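선물 상자와 주전부리, 그리고 집 안의 작은 정리

발표자 메모 (제가 보고 읽을 것. 배포 안 함)

시작하기 전에 물 한 모금 마시고, 마이크 켜졌는지 확인. 지난번에 첫 문장을 마이크 꺼진 채로 다 말해버렸음.

안녕하세요, 반갑습니다. 오늘 제가 이야기할 건 집에 쌓이는 과자, 정확히는 선물로 들어온 과자와 그 상자 이야기입니다. 거창한 수납 강연 기대하고 오신 분들께는 미리 죄송하고요, 저는 정리 전문가가 아니고 그냥 상자를 못 버리는 사람입니다. (여기서 손 들어보라고 하기. "집에 빈 선물 상자 하나라도 있는 분?" 반응 보고 조금 기다리기.)

제가 이 주제를 잡은 건 10월이었어요. 명절 지나고 나면 식탁이 어떻게 되는지 다들 아시죠? 받은 건 고맙고, 상자는 예쁘고, 안에 든 건 한 번에 다 먹기엔 많고. 그래서 일단 식탁에 둡니다. 그 '일단'이 우리 집에서는 57일 갔어요. 제가 달력에 표시를 해놔서 압니다. 남편은 지금도 그 숫자를 안 믿어요.

베리트스테드(Beritstead) 동네 모임에서 같은 이야기를 했더니 브로디 코스티건(Brodie Costigan) 씨가 그러더라고요. 자기 집은 상자가 문제가 아니라 상자 안이 문제라고. 뚜껑을 닫아두면 아무도 안 먹고, 열어두면 포장지만 남는다고요. 저는 이 말이 너무 와닿아서 집에 가는 길 내내 생각했어요. 우리 집도 딱 그랬거든요!

(슬라이드 넘기기. 바로 말하지 말고 잠깐 보게 두기.) 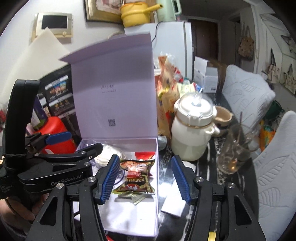

1부. 식탁 위의 상자

연보라색 상자, 뚜껑이 위로 높이 젖혀져 있죠. 저는 이런 상자에 정말 약합니다. 색이 은은하고, 안쪽 칸이 투명하고, 세워놓으면 그럴듯하고. 버리려고 손에 들었다가 도로 내려놓게 되는 상자 있잖아요. 뚜껑에 QR 코드까지 작게 들어가 있으니 뭔가 더 공들인 물건 같고요.

그런데 안을 보면 생활이 보입니다. 갈색이랑 빨간색, 흰색이 섞인 작은 간식 봉지가 하나 누워 있고, 그 밑에 초록 테두리 포장이 또 하나 깔려 있어요. 위쪽에는 구겨진 빨간 포장지가 삐죽 나와 있고요. 선물 상자가 간식 통이 되고, 간식 통이 슬쩍 쓰레기통을 겸하는 과정, 저는 이걸 '상자의 세 번째 인생'이라고 부릅니다. (여기서 웃으면 좋고, 안 웃으면 그냥 넘어가기.)

옆으로 눈을 조금 돌려보시면 냉장고 앞쪽도 남의 일이 아니죠. 노랑과 빨강이 섞인 키 큰 과자 봉지가 있고, 그 앞에 흰 도자기 단지가 있어요. 뚜껑에 비닐 랩이 씌워져 있고 목에는 금색 띠. 저는 이 단지가 참 좋아요. 이런 게 식탁에 하나 있으면 분위기가 점잖아지는데, 바로 뒤에 과자 봉지가 서 있는 그 조합까지 포함해서요.

그러니까 식탁이라는 자리가 원래 그렇습니다. 먹을 것, 담을 것, 어디 둘지 아직 못 정한 것이 다 모여요. 저는 예전엔 이걸 한꺼번에 치우려고 했어요. 전부 꺼내고, 전부 닦고, 전부 분류하고. 그러면 저녁 먹을 시간에 식탁을 못 쓰고 바닥에 앉아서 라면을 먹게 됩니다. 두 번 그랬어요.

2부. 그래서 제가 하는 방법

상자부터 시작합니다. 식탁 말고 상자 하나만요. 안에 있는 걸 다 꺼내고, 빈 포장지랑 안 뜯은 봉지를 가릅니다. 여기까지는 누구나 하는 거고, 저는 그다음에 날짜를 봐요. 봉지 뒤에 적힌 날짜가 가까운 걸 앞으로. 작은 봉지는 글씨가 정말 작아서 저는 돋보기를 씁니다. 안경 말고 돋보기요. (주머니에서 꺼내 보여주기. 꼭 챙길 것!)

그리고 한 상자에 11개까지만 넣습니다. 왜 하필 11개냐고 꼭 물어보시는데, 제 상자에 눕혀서 딱 그만큼 들어가서 그래요. 여러분 상자는 다르겠죠. 세어보시고 거기 맞추시면 됩니다. 넘치는 건 그릇에 담아서 손님 오실 때 내거나, 출근할 때 한 줌 가져가거나.

하마드 와라이치(Hammad Warraich) 씨는 저랑 반대예요. 이분은 상자를 아예 안 쓰고 선물이 들어오면 그날 바로 유리병에 옮깁니다. 보기에는 훨씬 깔끔한데, 옮기고 나면 날짜를 모르잖아요. 그래서 병 바닥에 종이테이프를 붙여서 써놓는다고 하시더라고요. 저도 해봤는데 테이프를 붙이는 건 되고 다시 들춰보는 게 안 됐어요. 부지런하신 분들은 이쪽이 맞을 수도 있어요.

상자를 간식 통으로 쓸 때 한 가지만 당부드리면, 안에 휴지나 빈 포장을 다시 넣지 않기. 이게 제일 어렵습니다. 손이 그냥 그리로 가요. 저는 상자 옆에 작은 종이컵을 하나 두고 포장지는 거기 넣기로 했더니 좀 나아졌어요. 식구들한테는 말로 해도 안 듣더니 컵이 보이니까 넣더라고요, 신기하게.

3부. 상자는 몇 개까지

시간 모자라면 이 부분은 줄이기. 남으면 다 하기.

저는 빈 상자를 최대 6개까지만 갖고 있기로 했어요. 일곱 번째가 들어오면 하나가 나갑니다. 나가는 상자를 고르는 게 꽤 괴로운데, 제 기준은 뚜껑이에요. 세웠을 때 뚜껑이 혼자 서 있으면 남기고, 자꾸 앞으로 넘어오면 보냅니다. 뚜껑이 넘어오는 상자는 아무도 안 열어요.

남긴 상자 중에 과자가 안 들어가는 것들은 실, 건전지, 영수증 이런 걸로 갑니다. 킨아베티(Kinavetti)에서 산 쿠키 상자는 지금 단추가 들어 있어요. 엄마가 오실 때마다 쿠키인 줄 알고 여십니다. 매번요!

이쯤에서 질문 한번 받기. 보통 여기서 냄새 이야기가 나옴. 답: 빈 상자는 뚜껑 열어서 하룻밤 두고, 그래도 향이 남으면 먹을 것 말고 다른 걸 담으세요. 커피 넣어두라는 분도 계신데 저는 커피 향 나는 단추를 갖게 됐습니다.

마무리 때 할 말

오늘 집에 가셔서 식탁을 다 치우지는 마세요. 상자 하나만 열어서 빈 포장지만 빼보세요. 저녁 먹기 전에 할 수 있는 정도예요. 그리고 뺀 다음에 뭐가 남았는지 저한테 좀 알려주세요. 저는 남의 집 과자 상자 이야기를 듣는 게 제일 재미있어요.

다음 순서는 로우더(Lowther) 홀에서 차 마시는 시간이고, 과자는 제가 가져왔습니다. 상자째로요. 날짜 가까운 게 앞줄이니까 앞에서부터 드시면 됩니다.

(끝나고 챙길 것: 돋보기, 종이컵, 리모컨은 반납. 상자는 비었으면 다시 가져오기.)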